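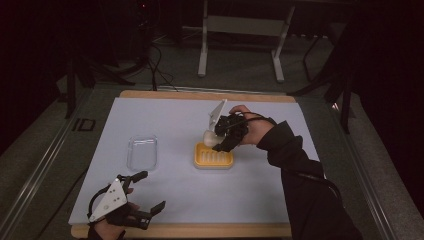
A hand-held gripper over a yellow tray.

To: Relief Partners list
From: Quyên Trương, Flolovell Relief Office
Date: December 25, 2025
Subject: Re: Water filters for Tudari and Hatitz

Dear members,

Thank you for the questions received on the allocation. The office has reviewed the household lists submitted after the November floods, and 217 households in Tudari remain without a working filter. They will be served first. Hatitz will follow once the road past the lower bridge reopens to trucks.

On Mr. Phí's question, quoted below, the answer is yes. Families staying with relatives may collect at the village where they are now living, provided that their name appears on either list. Please bring the registration slip - a copy is acceptable.

> The notice says that 1,000 filters are in the warehouse.
> Several families from Hatitz are living with relatives in
> Tudari. May they collect there, or must they wait until
> they return home? We also need to know how many people
> to send for unloading.
> Phí

For unloading, we ask each partner group to send three people to the school yard in Tudari. Two trucks are expected. Replacement cartridges are packed separately and should not be handed out with the filters - they will be distributed at the follow-up visit.

Corrections to the household lists should be sent to me directly and not to the full list.

Respectfully,
Quyên Trương
Flolovell Relief Office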